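Slider freezer bags leaking along the seal when stored flat

Kitchen and Food Storage > Freezing
3 replies

Asked by tolland_m

I freeze stock and soup in slider bags, laid flat on a tray until solid and then stood upright like files in a drawer. The freezer is a Kostitz upright, set to the factory default. In the last few batches I have found a thin sheet of frozen stock under one or two of the bags, always at the slider end. The bags are the medium size and I fill each one to 3 cm below the seal. I press the air out before closing.

I have checked for pinholes by filling the same bags with water and squeezing them over the sink. The film is sound. The leak only shows when the bag is lying down.

Is this a fault in the bags, or are slider bags unsuitable for liquids? I have a large box left and would prefer to use them up.

Pranab Khondokar

Slider bags will hold liquid upright, but many of them are weak at the closed end of the track. The slider works by straddling the two halves of the seal and pressing them together as it moves. On many designs there is a small part inside it that keeps the halves apart directly underneath, so wherever the slider stops there can be a short length of seal that is not fully engaged. Some makers cut a notch at the end of the track for the slider to drop into, which closes the gap. Others do not, and those bags weep when laid flat.

Check this with an empty bag. Close it, trap a little air inside and press gently with the slider end under water. Bubbles at the slider and nowhere else will confirm it.
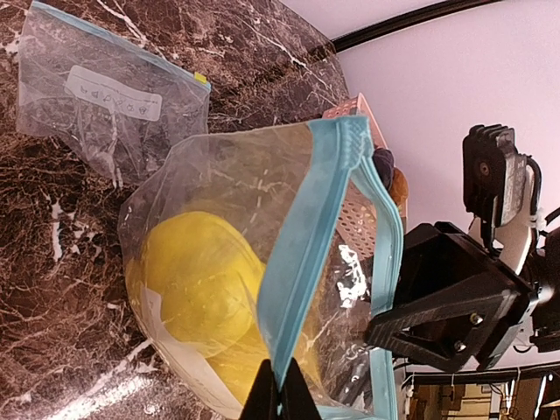
Posted by Pranab Khondokar, December 2019

The bags I use have a light blue seal and a yellow slider, and I have used the same sort for soup for several winters. The following has worked for me.

Fill to no more than two thirds. Stock expands by close to a tenth as it freezes, and 3 cm of headroom in a bag lying flat is very little, as the liquid spreads until it touches the seal.

Chill the liquid in the fridge overnight before bagging. Warm stock softens the film and leaves condensation in the track.

Wipe the track with kitchen paper before closing. Fat from stock is the usual cause of a seal that feels shut and is not.

Run the slider fully home, then pinch the last part of the seal between finger and thumb.

Raise the slider end of the tray by 4 cm or so with a folded tea towel. The liquid then sits away from the weak point until it sets, which takes 8 hours in my freezer at that thickness. After that the bags can be filed upright with the seal at the top.

Look at the symbols on the bag as well. A snowflake normally means the bag is suitable for the freezer, but it says nothing about holding liquid lying down.

jem1456

Just use tubs. I had the same trouble with the Matar ones and gave up. Stellden do a square tub that stacks and I have not had a leak from one yet. They do take up more room, admittedly.

Ondholm Road Kitchen

Agree with Pranab on the tilt. One correction — pinching the seal only helps on bags where the track runs past the slider. On the cheaper ones it stops level with it and there is nothing to pinch. For those, fold the top over once and hold it with a clothes peg until frozen.

Keep the remainder of your box for bread, chopped peppers and other dry things, and buy press-seal bags with a double track for stock.

tolland_m

Tested as suggested. Bubbles at the slider end on 3 of the bags, none along the rest of the seal. I will tilt the tray for the next batch and keep the doubtful ones for bread.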